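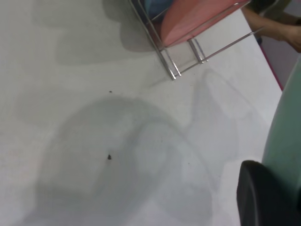 The Matter of Number 424

To the Board of the House of Kalla, from the Service Department at Jovdale, 7 September 2026.

The Department has been asked to account for its handling of a wristwatch numbered 424, in steel, with a silver dial and blue hands, belonging to the first Dindix series. The Board will recall that the series was limited to 589 pieces and was sold only through the boutique at Wolde. The account has been prepared by the bench that received the watch and has been read and approved by the head of the Department, whose own part in the matter is set out below.

The watch was received by registered post in May. It was wrapped in a handkerchief, inside a tea tin, inside a shoebox. The service form was filled out in ink. Under "Nature of fault" the owner had written: "It loses 79 seconds a day." Under "Work requested" the owner had written: "Please clean it and replace the strap. Do not correct the fault."

The receiving clerk took this for a slip of the pen and entered the watch for a full service. It was opened the following morning. The movement was found dry but sound, with some wear to one pivot and an old hairspring that had at one time been bent and straightened by hand. The straightening was not our work. It was competent, in the opinion of the bench, and it had been done with something other than a proper tool.

A standard letter was sent to inform the owner that the hairspring would be replaced and the watch regulated to the tolerance of the House. The owner answered by return mail. The letter is kept with the file, and the Department quotes the part that bears on the matter.

"My wife wore this watch for most of our marriage. She dropped it in the first year and repaired it herself with a sewing needle, and it has lost time ever since. Each evening before dinner she would set it forward by the kitchen clock and tell me how late she had been all day. I have done this myself since the winter. I would like to go on doing it. I will pay for whatever else you find."

The bench referred the letter to the head of the Department, who referred the bench to the service manual. The manual is clear. No watch bearing the name of Kalla may leave the workshop outside tolerance. The rule was written by the founder, it hangs in a frame above the timing machines, and every apprentice is required to copy it out on the first day of training. There is no provision for a customer who prefers the fault.

A second letter was therefore sent, regretting that the request could not be met and offering two courses. The watch could be fully repaired, or it could be returned as received, without cleaning and without a strap. The owner chose neither. He wrote that he would be passing through Jovdale and would call in person.

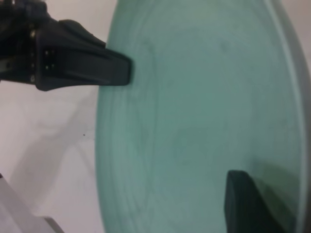
He arrived without an appointment on a morning when the front office was being painted, and he was given a chair in the workshop itself, contrary to the visitor policy. The Department accepts that this was an error. He was shown the watch under the glass. He asked which part was the one she had bent, and it was pointed out to him. He had never seen it before. He looked at it for a good while, and the bench beside him had to stop work, as he was in the light.

He then asked what would become of the old hairspring if a new one were fitted. He was told that replaced parts are returned to the owner in a small paper envelope. He thanked the watchmaker and said that he did not think he could set an envelope forward before dinner.

The head of the Department was present for this remark. There was a discussion in the corridor, of which no minutes were taken. It was put to the head of the Department that the rule speaks of tolerance but does not state a figure. The figure is given in the technical schedule to the manual, and the technical schedule allows a separate rate to be recorded for any watch "whose construction so requires." The clause was intended for the tower clock at Wolde, which is wound by hand and exposed to the weather. It does not mention the tower clock by name.

The following entry was then made in the register, in the hand of the head of the Department: "Kalla Dindix, first series, No. 424. Hairspring of special construction, maker known to owner. Rate: minus 79 seconds per day. Permitted variation as for other pieces of the series."

The work took longer than a usual service. Once the movement had been cleaned and oiled, it ran better than it had in years and lost only 60 seconds a day, which placed it outside its recorded rate. Two watchmakers spent the better part of an afternoon restoring the difference. One of them has asked that it be noted that she had never before been told to regulate a watch in that direction and found it harder than expected. The crystal was polished and a strap of brown calf was fitted. The worn pivot was left alone.

The watch was tested in six positions, and it lost time evenly in all of them. It was signed for and collected. The owner was charged for the cleaning and the strap. No charge was made for regulation, as the price list does not cover it.

The Board has asked three questions, and the Department answers them in order.

First, whether the rule of the House was broken. The Department submits that it was not, for the reasons recorded in the register.

Second, whether other owners may now ask for the same treatment. One request has been received so far, from a lady at Wolde whose watch stops when she takes it off. It is under review.

Third, how the owner was able to learn the private telephone number of the workshop, which he has since rung on several evenings. The number was given to him by the head of the Department. The kitchen clock had failed, and he had nothing to set the watch by. The calls are short. The bench on late duty reads him the time from the master clock, waits while he moves the hands, and enters the call in the day book. The Department asks that the arrangement be allowed to continue until the kitchen clock, which arrived by post last week in the same shoebox, has been repaired.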